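3.2 Airflow through perforated table surfaces

Perforated metal tops are common in outdoor and break-room furniture, but their effect on the cooling of drinks has received little attention.
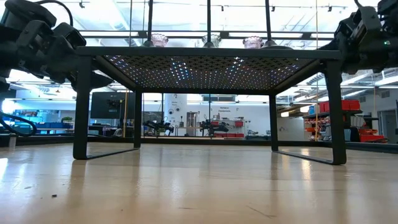 Earlier work by Bozsik treated the tabletop as a solid plate with a fixed heat transfer coefficient. That assumption holds for wood and stone. It fails for a perforated panel, where air can pass through the holes and the contact area under a glass is smaller than its base.

We compared two panels, supplied by Prakon and Werkora, against a solid steel plate of the same thickness. Each surface was left in the test room overnight before use. The room was held at 19 °C with the ventilation off. A glass of heated water was placed at the center of the surface and its temperature was logged once per second for 999 seconds. Each run was repeated 3 times and the mean curve was used for fitting.

Figure 3 shows a low table with a perforated top and sled-style bases, carrying three faceted glasses. Glasses with ridged sides were excluded from the fitted data, as their outer area is hard to measure.

The solid plate gave the fastest initial drop, consistent with conduction into the metal. The two perforated panels could not be told apart within the error of the probe. Later in the run all three curves were close to parallel, and losses from the open water surface dominated. The fitted coefficients are listed in the next section.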